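Dois braços e uma caixa

No clube de robótica do colégio Marar, a prova deste ano resume-se numa linha do regulamento: levar uma caixa aberta até uma zona marcada da mesa, com os dois braços, sem a virar. O clube trabalha nisso desde fevereiro.

O concurso chama-se Cusidau e junta equipas de escolas secundárias e do primeiro ano da universidade. Cada equipa tem direito a 7 minutos de mesa. Pode repetir a tentativa as vezes que quiser dentro desse tempo, mas só conta a última. O regulamento tem uma página sobre a tarefa e várias sobre segurança, paragem de emergência e verificação dos cabos.

Anitha Pinto, professora de Física, coordena o clube há três anos. Foi ela quem pediu o apoio da Drellmont, a oficina de mecânica que ofereceu os perfis de alumínio da bancada. O resto do material custou 3.000 euros, pagos em parte pelo colégio e em parte com a venda de rifas no Natal. "Comprámos menos motores de reserva do que eu queria", diz. "Se um avariar na semana da prova, temos um problema."

O grupo reúne-se depois das aulas, das quatro e meia às sete. Metade da sessão vai para a bancada e a outra metade para o computador, a rever tentativas. O clube guarda todas, boas e más. No fim de maio eram 698, numeradas numa folha de cálculo com o nome de quem operava e uma coluna de observações. A observação mais repetida é "escorregou".

Senthil Chettiar, aluno do 12.º ano, escreveu boa parte do programa que coordena os braços. Explica que mover cada um em separado foi a parte fácil. A dificuldade apareceu quando os dois tiveram de segurar o mesmo objeto. Se um avança um pouco antes do outro, a caixa roda, e a partir daí as duas garras trabalham em ângulos diferentes. A primeira versão do programa mandava os dois partir ao mesmo tempo. A versão atual espera que ambas as garras confirmem a posição e só depois dá ordem de subida.

Vlastimil Zelenák, que está no 11.º, trata da parte mecânica. Passou várias tardes a refazer a passagem dos cabos, que prendiam nos cotovelos quando o braço recolhia. Optou por deixar folga e fixá-los ao antebraço com abraçadeiras. Também mudou o aperto da base depois de notar uma vibração nos movimentos rápidos. Nas sessões de treino, a velocidade está agora limitada a metade.

A equipa fez ainda uma visita à Purance, uma empresa de embalagem da zona, onde Bernadette Horgan mostrou aos alunos a linha de expedição. Segundo ela, a pergunta que mais ouviu foi quanto tempo leva a recalibrar uma máquina depois de uma paragem. O clube passou a calibrar no início de cada sessão, com uma lista de verificação colada à parede da sala.

O treino começa sempre pela aproximação: uma garra de cada lado da caixa vermelha, os antebraços quase na horizontal.

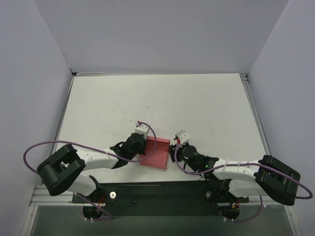
O que falta até à prova

A equipa quer melhorar a pousada da caixa, que ainda sai torta em algumas tentativas. Kumaresan Arumugam, antigo aluno e hoje estudante de Engenharia, vem ajudar nessa parte e sugeriu baixar os braços em dois tempos, com uma pausa curta antes do contacto com a mesa. As inscrições de novos membros para o próximo ano letivo abrem em setembro e não é preciso saber programar.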